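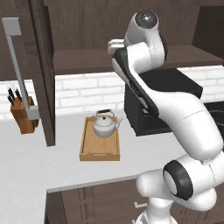
A reader wrote to me in February that I had no business telling people to cook less, and that a column which used to be about feeding a family had turned into a column about getting out of it. She has cooked dinner every night for most of her married life and she thinks leftovers are what you give the dog.

29/07/2020
By the Food Desk

We use cookies to remember your settings. By continuing to read you accept our cookie policy.

I have thought about her letter more than I expected to. My view hasn't changed. I think most households would eat better if they cooked on fewer days and made larger amounts.

The usual argument for cooking every night is freshness. Some food does need to be eaten at once. A fried egg is no good an hour later, and neither is a dressed salad. But the dishes most of us live on in the cold months are beans, stews, soups, rice and roasted vegetables, and those keep well. A pot of lentils is better on the second day. My mother's generation knew this and planned around it. The Sunday roast was Monday's sandwiches and Tuesday's soup, and it was simply called running a kitchen.

I cook on Sunday and Wednesday. On Sunday I make one big pot of something and one tray of vegetables. On Wednesday I use up what is left and add a grain. The other nights I heat things. A pound of dried beans at the Brelotby market costs me less than two cans at the store, and it gives me 8 servings if I'm careful. When I kept track of our grocery spending, it came down by $70 a month, nearly all of it food we had been throwing away.

There are limits. Cooked rice has to go in the refrigerator quickly and shouldn't sit there all week. Fish is a same-day food in my house. Children get tired of the same dinner, and I don't have a good answer to that except to change the sauce. I also understand that some people find cooking restful after work. They should keep doing it.

What I object to is the idea that a dinner made at 6:30 is an act of love and the same dinner made on Sunday is a shortcut. The work is the same. The onions still have to be chopped. I have been to suppers at the church hall in Morano where they fed 200 people from pots started the day before, and I never heard a complaint about it.

My reader also asked what I do with the time. Mostly I sit down. Some evenings I go for a walk before it gets dark, or I do the ironing.

Sign up for our weekly food newsletter. You can unsubscribe at any time.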